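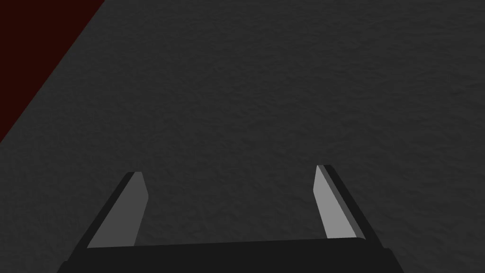 Fig. 3. Wrist view in the simulator, gripper open over bare gray surface.

OK, so on to collecting demos! Your set in Flevow has 2,033 episodes, and I'd like you to cut it to 2,000 before you train anything. Scrub through the wrist view and toss the ones where the fingers never close on anything (I found 11 of those in the first batch in September, all mine, oops).

Start each episode with the gripper open and pause a beat before you move. The policy learns your pauses too, so don't sit there thinking halfway down! Vary your approach angle, and please don't save every attempt from the same start pose.

Export to the Marnus folder when you're done. Reading for next time: Zisten handout, part 3.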